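**Runel is hiring home recorders (part-time, paid)**

Posted May 31, 2020

Runel collects recordings of everyday household tasks. The recordings are used to train a system that controls robot arms. We are looking for people to record clothing tasks in their own homes, using a hand-held gripper that we supply. You do not need a technical background.

**The work**

You hold the gripper in one hand or both, depending on the task, and use it to do things you would normally do with your fingers. A camera on the gripper records what it sees. Each attempt at a task is called an episode. You start the recording, do the task at a steady pace, put the item down, and stop the recording. Then you reset the clothes and go again, changing something each time: a different garment, a different starting position, a different spot in the room.

The current task list is folding, spreading out, stacking, hanging, and moving clothes between surfaces. Socks and underwear are not on the list. Jackets and coats are, and we are short of them. Most of what we have so far is T-shirts and towels, which behave very differently from heavy or stiff clothing with zippers and snaps.
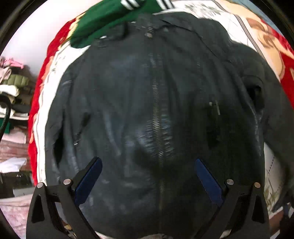 *Gripper camera view: black leather jacket, front side up, on a patterned sheet.*

We want recordings from ordinary rooms. Use your own bed, couch, table, or floor, with your own sheets and blankets. Do not buy anything for the job, and do not clear out a room for it. Please put away mail, prescriptions, and family photos before you start. Other people in the home must agree to the recording and should stay out of view.

**Hours and term**

- Four days a week, three hours a day. You choose the days.
- The work starts in July, after training.
- Training is two sessions by video call. Both are paid at the same rate as recording.
- Resetting clothes between episodes counts as working time. So does uploading.

Pay is hourly. There is no bonus for extra episodes, and a failed attempt is paid like any other. If you drop a sleeve or lose your grip on a collar, keep recording and finish the task if you can. Mark the episode as a miss in the app. Please do not delete misses. We use them too.

**What you need**

- To be 18 or older and allowed to work in the country you apply from
- A room with decent light, by window or lamp
- A mixed set of clothes, including at least one jacket or coat
- Home internet that can handle large uploads overnight
- Enough hand and wrist strength to squeeze a trigger many times in a session

Left-handed people are welcome to apply. Pet owners too, as long as the animal can be kept in another room while you record.

**What we send you**

The gripper, a charger, a spare set of finger pads, and a phone with the recording app installed. Everything goes back to us when you finish. Shipping is paid both ways. Worn pads are replaced on request; write to Dionysis Chatzigeorgiou, who handles equipment.

**Your recordings**

Episodes are checked by our review staff before they are used. If something private shows up, tell us and we will remove the episode. You are still paid for it. Your name and address are stored separately from the recordings.

**How to apply**

There are 43 places in this round. Send a short email to Evanthia Fragkou in recruitment with the following:

- Your name and the city you live in
- The days you would like to work
- A list of the jackets, coats, and sweaters you could use
- One phone picture of the room where you would record

No résumé or cover letter is required. Put "Home recorder, clothing" in the subject line. People who recorded kitchen tasks for us before can apply again and only need the second training session. Please mention it in the email.

Questions about pay or contracts go to Ita Dunne. We reply to all applicants, including those we cannot place in this round.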